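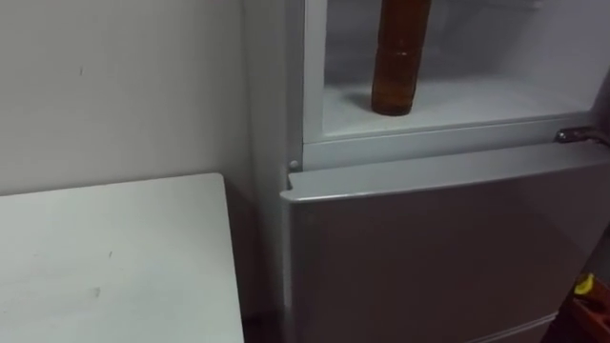
Re: [betgate-users] Arm sag on the fridge-to-table run

Hi all,

Sorry for the slow answer, I wanted to make it happen again before I said anything silly in public. Sherif's questions first, then what I found, and then the bit I'd really like somebody to check.

Sherif Belkadi wrote:
> We saw something like your arm sag in November, but only on the left side
> and only after a long session. A few things to check before you go pulling
> the shoulder apart. Does the arm drop all at once, or does it creep? Is the
> wrist still reporting when it happens? And what is your watchdog set to?
> The Betgate default is 2000 ms, which I have always thought was far too long
> for anything with a person standing nearby.
> Also, please tell me you have somebody on the e-stop.

It creeps. That's what fooled me for so long! If it had dropped like a stone I'd have blamed the brake straight away, but it sinks like someone getting tired holding up a tray. The reach looks fine, the hand gets out past the end of the desk, and then the whole forearm starts to lose height while the planner goes on believing it's exactly where it asked to be. I had my own hand near the corner of the desk the first time, reaching in to straighten the bottle (yes, I know), and the fingers came down right beside my thumb. No harm done, but I sat down for a minute afterwards.

The wrist is NOT still reporting, and I only know that because you asked. The status page shows green the whole time. It's the raw log that gives it away - on run 505 the wrist goes quiet at line 1334 and the last good reading just gets repeated until the watchdog finally trips. So for almost 2000 ms the controller is steering off a stale number, and gravity gets a vote.

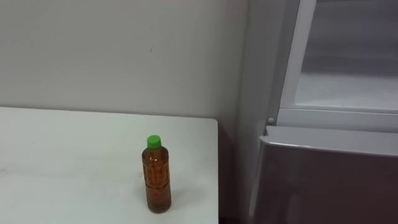

I tried the obvious things. Swapped the wrist module for the spare, same fault. Went back to the previous Grendo firmware, same fault, plus the old bug where the fingers won't home (I'd forgotten how annoying that was). Slowed the reach right down and the fault went away for a whole afternoon, so I thought I'd fixed it, wrote a very smug note in the logbook, and had it come back the next morning on the second run.

What finally made it repeatable was leaving the robot powered but with the arm supported on a stand, and wiggling the cable bundle at the back of the torso by hand. If I pull the loop gently downward the wrist drops out. Let go and it comes back with no error at all. My guess is that when the torso turns toward the desk and the arm goes out, the slack gets used up and something at the Lamrani connector lifts just enough to lose signal without losing power. I haven't had the cover off yet to prove that, so please treat it as a guess.

It would explain why slow moves are kinder to it. It doesn't explain why your left arm did it only after a long session, Sherif, unless heat has something to do with it. Did you ever find a cause, or did it just stop?
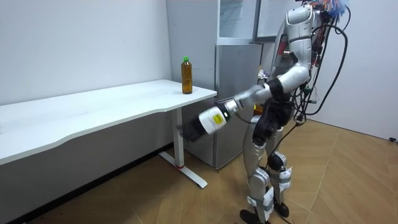 For now I've done 3 things. The watchdog is down to the shortest value the controller will accept without nuisance trips. A repeated wrist reading now counts as a missing one, so the arm should hold on joint position and refuse new targets. And hands stay off the desk while the drives are live, me included. If the bottle needs moving we stop, disable, move it, and start over. It's slow and everybody grumbles about it, and I don't care.

And yes, we do have someone on the e-stop. We did that day too, but she was watching the legs, as you do with a humanoid, and the arm was sinking so gently that she took it for part of the motion. I'd have done the same. I'm wondering whether a buzzer on stale wrist data would be more use than a second pair of eyes. Has anyone rigged one up?

The part I'd like checked is the hold behaviour. Cerneck's manual says holding on joint position is safe "with payload within rating", but it doesn't say what happens if the wrist comes back halfway through the hold. Mine snapped to the old target once on the stand, quite briskly, and I didn't love it. If anybody has a patch that makes it wait for a manual reset, I'd happily take it. I can send the raw log for run 505 to whoever wants it, it's too big for the list.

Cheers, and thanks again Sherif, I'd have been staring at that green status page until spring.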